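Registering a team for the Clustton amateur cup when one of us has moved away?

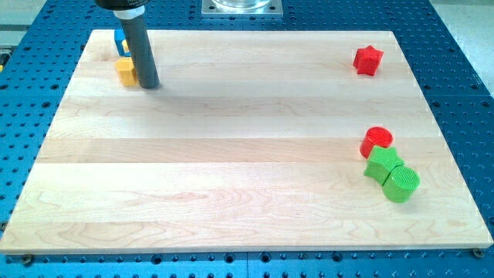

Posted in Team Play & Tournaments, 20 Jun 2018

tolard_left_lane

Hi all, bit of a long one, sorry. Five of us have been playing Vadano together since school and we want to enter the Clustton amateur cup in September. It's our first proper tournament (we've done a few online ladders, nothing with a bracket you could print out) and I've got myself in a muddle over the roster rules.

The form says every player must be "resident in the region at the time of entry". Four of us still live in Tolard. Our support player has moved to Olvera for work and comes home most weekends. His bank stuff and his driving licence are still at his mum's, he just sleeps somewhere else during the week. Does he count? He'd be there in person for the finals, no problem at all.

The other thing is the substitute. The form has a space for one but doesn't say whether you have to fill it in. We do have a mate who could do it but he's only been playing since Easter and he's, well, keen. If we put him down, can we be made to play him? And can we swap him for somebody better later on?

I've emailed the organisers and got an automatic reply saying 72 hours, and that was last week. Any help would be lovely!

olvera_owl

We went through this exact thing last year with a player who was away at uni, so I can tell you what happened to us at least.

For residence they looked at the address on the player's game account and then asked for one bit of paper with the same address on it. We sent a scan of his licence and that was the end of it. If your support's licence is still at his mum's I think you'll be fine, but make sure his account says the same thing BEFORE you send the form. Ours didn't, and there's a lock after you change it, so we had to wait 13 days and very nearly missed entry. Get him to check tonight.

I'd still mention it in the notes box. Just put that he works away in the week. A team in our group kept quiet about something similar, another team complained about them after the first round, and it all got quite nasty. They were allowed to carry on but they'd had a whole evening of arguing on voice chat and played terribly after it.

On the sub: you don't have to name one, we didn't the first time. I wish we had. Our jungler's broadband went down in the second match and if you can't field five within the pause allowance you forfeit the map. You only get one pause per map too, so don't waste it on somebody's headset like we did. A keen beginner is loads better than an empty chair! You're never made to play him.

You can change the sub once, up until the rosters lock. After that it's whoever you've put down. The lock was 6 in the evening the day before the group draw when we did it, but look at this year's page as they do move it about.

Oh, and write your in-game names exactly as they show up, capitals and all. We had a capital I that should have been a small L and I spent my lunch break on the phone about it.

midlane_marmite

just put his mums address they dont check

olvera_owl

They checked ours!

patchnotes_and_tea

I mostly agree with the long reply above, but one thing to add about the finals. Online rounds are played from wherever you like, so Olvera is no bother for those. For the in-person day all the players have to sign in at the desk together with photo ID, and that includes the sub if he wants to go in the player area. Our sub turned up with a bus pass and had to watch from the seats with everybody else's parents.

Also check how old everyone is. Under 18s need a parent's form and it has to be the original, they wouldn't take a photo of it on a phone.

As for the emails, I never got an answer that way either. There's a help channel on the cup's chat server and somebody replied to me there the same afternoon. Ask the residence question in writing and keep a screenshot of what they say.

tolard_left_lane

Thank you both, really helpful. Checked his account and it's got an address from two houses ago on it, so that's being changed right now. Putting our keen mate down as sub, he's already asked if there are shirts.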